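Dovero Family Craft Sessions
Progress report to the Prolside Fund, July
Prepared by Talha Usmani, project lead

We are now past the halfway point and I'm very happy to be writing this one. When we sent our first report we had a hall booking, a box of wool and a waiting list that looked rather hopeful. The waiting list is now real! All 30 family places are taken for the summer block, and we have started a second list for the autumn.

Sessions
We moved the start time to 4.30pm after parents told us that 4pm meant running from the school gate. It has made a big difference. Families arrive having had a snack and stay right to the end, and the tidying up gets shared out much better than it was in spring. Each session still lasts 40 minutes for the main make, with 20 minutes afterwards for tea, chat and finishing off. Several grandparents have started coming along, which we didn't plan for and are delighted about. Two of them taught a whole table to make pompoms without the cardboard rings – I still can't do it.

The bilingual story and making afternoons, led by Guangming Jiang, have been the surprise of the year. We had set aside money for one a month and have been asked for more, so we would like to talk to you about moving a little from the printing line to cover them. Our printing costs are well down now that most families get the programme by text message.

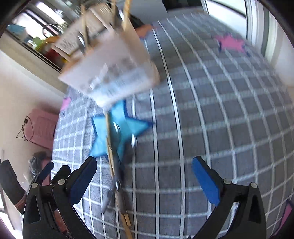
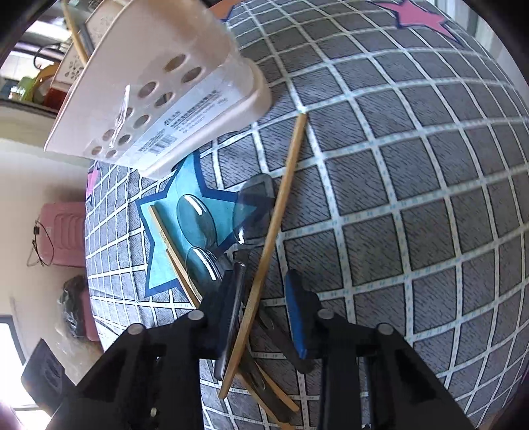 A handmade hanging craft (first picture) and the star-patterned mat with a white organiser (second picture).

Materials and storage
Zandora have agreed to keep our discount on paper, felt and thread until the end of the grant. The bulk order of glue was a mistake (my mistake!) and we have passed the spare bottles to the playgroup at Yu House, who were glad of them. The cupboard on the landing has been cleared and shelved, so setting up no longer means three trips to the car.

What hasn't gone so well
The Saturday club has been slow. We tried two different leaflets and numbers barely moved. Talking to families, it seems weekends are simply full of swimming and visiting relatives, so we propose to stop it at the end of this block and put the hours into the after-school sessions. We also lost one afternoon to a broken boiler and will make it up in the half-term holiday.

Money
Spending is in line with the budget apart from room hire, which went up in spring. The increase is covered by the saving on printing. The full sheet is attached as usual.

Next steps
We have 2 new session helpers starting after the summer break, both of them parents who first came as participants. Guangming is planning the autumn stories now and would love someone from the fund to come to one. Please bring old clothes – the paint is coming out again in the first week.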